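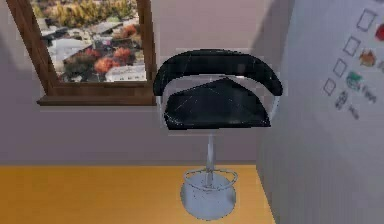
Back to it

Posted in December by the author of this blog
4 comments

I had a week off work and it finished yesterday. I had planned to spend most of it reading, and I got through 74 pages of one book, so that part didn't go especially well.

The first two days went on sleep. I hadn't noticed how tired I was until I stopped setting an alarm. On the second morning I woke at half past ten, made toast, went back to bed with it and dropped off again before I'd finished. There were crumbs in the sheets for the rest of the week.

After that I drove up to Dunbar to see my sister. It's 175 miles from my front door and I did it in one go apart from a stop for petrol and a very poor sausage roll. The weather was cold but dry, and we walked along the coast each afternoon until it got too dark to see the path. I forgot my gloves and had to borrow a pair that were too small.

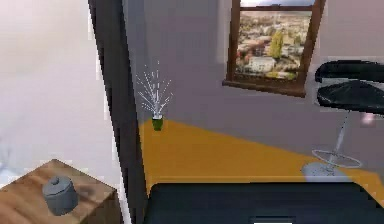
The rest of the week

I came home with a cold. My nephew had it first, then my sister, so I suppose it was my turn. I spent a day and a half on the sofa under a blanket, watching quiz programmes and getting most of the answers wrong.

By the time I felt better there were two days left, and I used them on the jobs I had been putting off. I took three bags to the charity shop, got my hair cut and finally rang the bank. The call took about 30 minutes, nearly all of it on hold – I did the ironing while I waited, so it wasn't a complete loss.

I also wrote my Christmas cards. I always buy too many and then find I have no stamps.
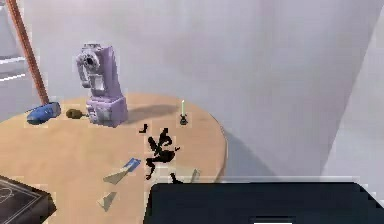

I did go out and get the stamps, but the queue at the post office went right to the door, so I missed the last collection and the cards went the next morning instead.

Today I was back at my desk by nine. Most of my emails could be deleted without reading them, and the kettle in the kitchen has been replaced with a slower one. I have two more weeks to do before the Christmas break, and I'm hoping to finish the book then.

Shared 4 times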